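I'd joined the robotics club for the free pizza, and by December I was the one staying until the building locked, arguing with a gripper over bowls.

Ulla Seppälä had set us the task: two stacks on the shelf, purple and yellow, and the arm had to bring them down one bowl at a time and put them back. Whoever got through 50 moves without a drop went to the finals in Uvholm. We called our program Canix, because Jouko wanted a dog and couldn't have one. It was 601 lines long and I understood maybe half of them (the half with comments).

My trouble was the yellow stack. It stood taller than the purple one, and every time I sat down to teach the arm where the top rim was, I got nervous and rushed it. 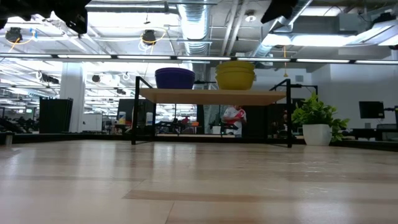 Siiri told me I was opening the fingers way too early, and that if I'd quit staring at the bowl and watch the wrist for once, I'd see it too.

I didn't want her to be right! She'd been right all week. But I went back in, changed the one number she meant — 256 down from 800 — and put my thumb over the start key.

"Are you going to press it?" Jouko asked.

"I'm thinking."

"You're hiding."

So I pressed it, and the arm began to move, and I kept my eyes on the wrist the whole way over.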